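## Questions we get before anyone signs for an arm

**Is $3,622 the real price of the Prirell gripper?**

It's the price of the gripper. The wrist camera, the mount and the cable are separate lines on the Pistero quote. Ask for the total, shipping included, and don't budget from the web page.

**The vendor claims 86 percent on pick and place. Can we plan on that?**

No. Ask which objects, how many tries, and who reset the table. A number without a task list is advertising. We ask for a trial with mixed shapes before we talk money. 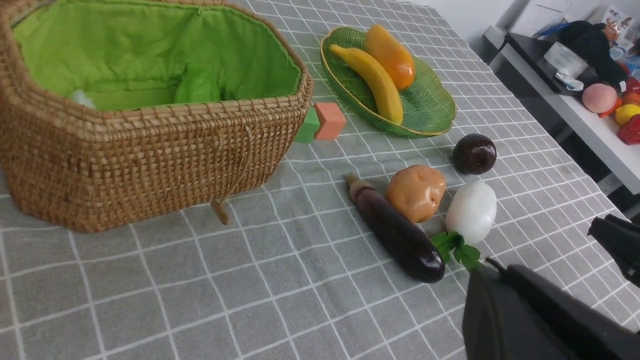
*Toy produce, a leaf-shaped dish and a lined basket on the gridded cloth, from the wrist camera.*

**Do toys tell us anything about real groceries?**

Some. Shape and reach, yes. Bruising, no. Yorath sells the idea that one carries over to the other, and we haven't seen proof.

**What should we hold back for spares?**

Put aside $3,000 for the first year. Gridbridge-style service plans sound cheaper until you read the exclusions.

**How long is the return window?**

14 days from delivery. Start testing the day it arrives.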